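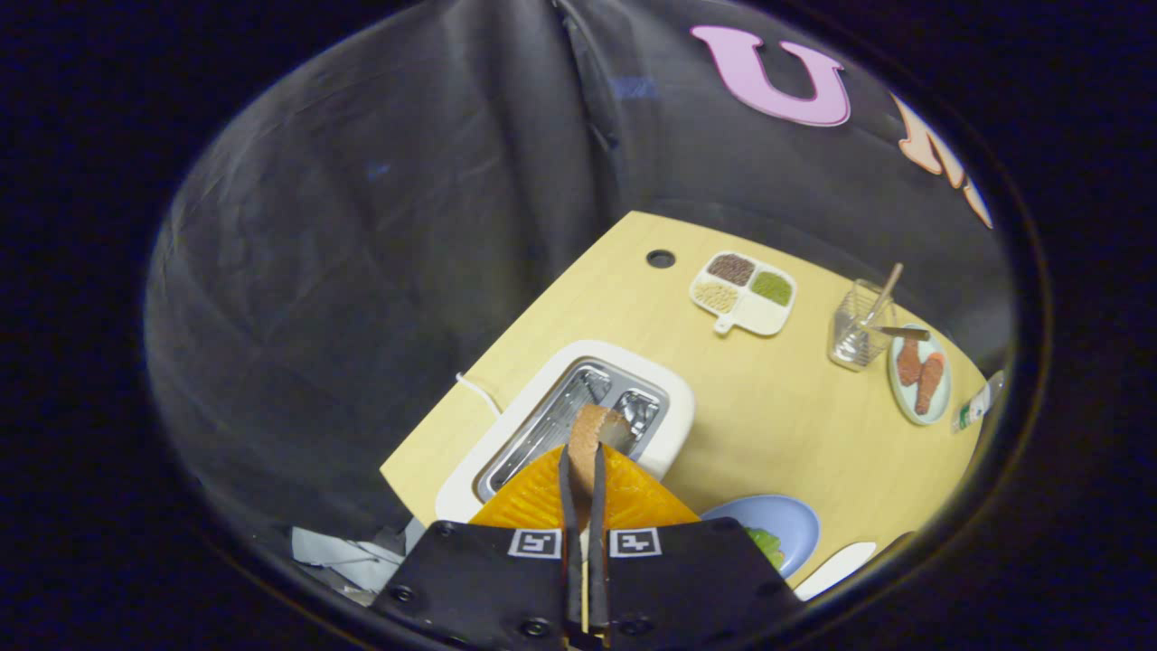

Open Day at the Wolis Kitchen Lab
Progress report to the Pomisik Fund
Reporting period ending 2024-10-15
Prepared by Precious Maluleke, project lead

1. Purpose of this report

The grant agreement asks for a written update after each public event. The open day was the second of the three events in the work plan. This report covers what was shown, who came, what we heard from visitors, and what changes for the rest of the project. Spending is covered in the separate finance form.

2. What was shown

The Flalus station was set up in the main room with the breakfast tasks. The toaster task got the most attention. The gripper holds a slice of bread upright between two narrow fingers, brings it over a slot and lowers it in. Visitors who had not seen a gripper up close were surprised at how thin the fingers are and how near the edge of the bread they hold it.

We kept other food items on the same table as the toaster - the divided tray with grains and pulses, the plates, the glass cup with utensils. The work plan calls for tasks to be done on a table that has other things on it, and we wanted visitors to see it that way.

Each demonstration had two parts. In the first, a staff member did the task by hand with the gripper tool and talked through it. In the second, visitors were invited to try. Groups were limited to 12 people so that everyone could stand close enough to see the slots.

The second station, run by our partner Lodhi, showed how recordings are sorted and checked before they are used for training. It had a screen and two chairs. It drew fewer people, but those who stopped there stayed longer and asked more detailed questions.

3. Attendance

We signed in 109 visitors. Our target in the work plan was 80. Of those, 51 tried the gripper themselves. We had expected fewer, and the line at the toaster station was too long for most of the afternoon. Several families left before their turn. We should have opened a second hands-on table, and will do so next time.

School groups came in the morning. Most afternoon visitors were from the neighborhood, along with a few people from care homes who had read the notice in the local paper.

4. What visitors told us

Comment cards were available at the exit. The main points were:

Placing bread in a slot looks easy and is harder than expected. Most people who tried it got the slice to the toaster without trouble but had difficulty lining it up with the opening.

Care home staff asked whether the work would ever cover softer foods and foods that come apart. We told them that soft foods are in the plan for next year and that we have no results to share yet.

A number of visitors wanted to see a complete breakfast, start to finish. The current project covers single tasks only. We said so, but it should be stated on the signs as well.

Two cards said the talk was too fast and used terms that were not explained. We have shortened the script and taken out most of the technical words.

5. Problems on the day

The opening talk started late because the sound system in the hall would not connect. The speaker went ahead without a microphone, and people at the back had trouble hearing.

The spare set of gripper fingers was left at the Lodhi office. We did not need it, but it should have been on site. It has been added to the packing list.

Parking was short during the school visits. The Wolis building manager has offered us the rear lot for the next event.

6. Status against the work plan

Public events: two of three complete.
Breakfast task set: 8 tasks written up and in use.
Training for partner staff: on schedule.
Plain-language leaflet: late. The text is done but the layout is not. We now expect to have it printed before the last event.

7. Next steps

The third open day is planned for February, in the same building. We will run two hands-on tables with timed tickets, and the recordings station will move closer to the entrance. We would also like to invite the care homes to a separate session in the morning, before the general public arrives. This can be done within the current event budget.

We ask the Fund to confirm that the later date for the leaflet is acceptable. No other changes to the agreement are requested.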